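# Block bins, workshop room, November

Quick page, more to come when I get the rest off the other card.
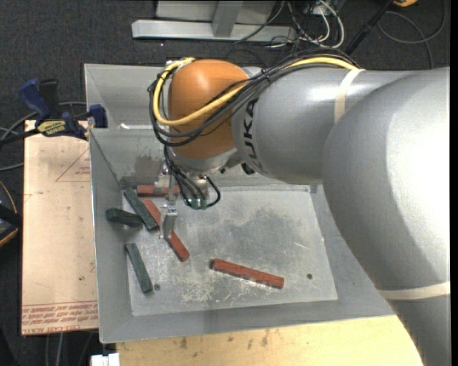

So – the red and green block set. 29 blocks in the full lot, the Skedance order, painted in two batches and the second green came out darker then the first. Kept the darker ones. Looks better against gray metal anyway.

Notes for anyone building along:

**Blocks.** Long ones only in this round. Cut on the Ferraro saw, edges knocked back by hand, two coats each. Red needed a third. Corners chip first, so touch-up paint stays on the shelf by the door.

**Bin.** Sheet metal, sloped sides, wide flange at the back. Scuffed already and the floor is scratched up pretty good. Had a Flosix liner on the list, crossed it off – slides too easy, and the price was silly. Bare metal it is. Wiped down with a rag and dish soap, the dark smudge near the middle stays put.

**Carpet.** Dark charcoal, speckled. Hides paint crumbs. Does not hide sawdust. Vacuum before you put the bin down, not after, ask me how I know.

**Mixing.** Three and three, red and dark green, dumped in at whatever angle. No stacking by color. Diagonals are the good ones, they leave odd gaps and something always ends up lying across something else.

**Labels.** Ident stickers went on the undersides of the spare set, peeled off in around 9 days. Going back to pencil.

**Storage.** Spares in the two low crates under the bench, reds left, greens right. Please put them back that way. Last month everything was in one crate plus somebodys gloves.

**Cost so far.** $283 with paint, not counting the brushes I ruined.

Still to do – second bin, same size, shallower slope if the shop can bend it. Maybe a yellow batch. Close-ups of the paint edges once they're re-done, the current ones are embarassing.

Last updated 4:40 pm, will fix the typos later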